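# How does a robot learn to sew?

You know how to tie your shoes. Did you read it in a book? Probably not. Someone showed you, you got it wrong, they showed you again. Lots of goes. Then one day your fingers just knew.

Robots can learn a bit like that too. But they need a LOT more goes than you did.

The Tesgate project is teaching a robot to make stitches, the kind a surgeon makes to close a cut. Tiny knots. Curvy needle. Very fiddly. And before the robot can try anything by itself it needs examples, piles of them.

**What's an example?**

One example is one person doing one small job with the robot's tools. Pick up the needle. Push it through. Pull the thread. Tie the knot. The person sits at a desk with two handles, and when they move their hands the tools move too. The computer saves everything - what the little camera saw, and how the tools moved at the same moment.

That's it. That's one. Now do it again.
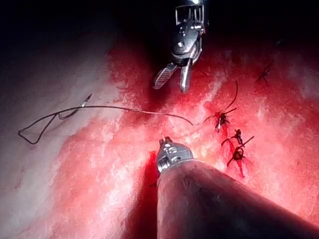
**Tesgate, Friday, July 19, 2024**

Stitching day! Four knots on the pad, all with short tails of dark thread poking out. The needle is the small curved thing over on the left, still joined to its long thread. The jaws at the top are open with nothing in them. See the ridges on one of them? Think of the bumps on the bottom of your trainers. Bumps help things grip.

Is it a real person's tummy? No! It's a practice pad, and the red is pretend. Nobody gets hurt if a stitch goes wonky.

**How many examples do you need?**

The team wants 2000 by September. Each person does 60 in a day and then stops, becuase tired hands make sloppy knots. There are 8 people taking turns. They have a break after every 5 goes too. Biscuits, mostly.

**Do they all have to be perfect?**

Nope. If every example was perfect, the robot would only ever see things going well. Then one day it drops the needle and - uh oh. It's never seen a dropped needle. What now?

So the team keeps some messy ones. Dropped needle, picked up again. Thread in a tangle, tangle undone. Those are really useful. The ones they throw away are the ones where the camera stopped, or somebody sneezed and knocked the desk.

**Who checks them?**

People do. They watch every recording and give it a label, like "good knot" or "missed the needle" or "try again". Slow work. A bit like marking spelling tests, but the spelling is string.

The recordings go into a big store called Ondden. The learning program looks through them over and over, hunting for patterns. When the needle is here, the hand usualy goes there. When the thread is loose, pull. It isn't thinking like you think. It makes a guess, checks the guess against what the person did, and changes itself a tiny bit. Then another guess. And another.

**Try it yourself**

You need a shoelace and a friend.

1. Tie a bow very slowly. Your friend writes down every single move.
2. Untie it. Your friend now follows the notes and does ONLY what they say.
3. Did it work? If not, what was missing?

Swap over and have another go. Keep both lots of notes and see where they're different - two people hardly ever tie a bow in quite the same way, and a learning robot has to cope with that as well.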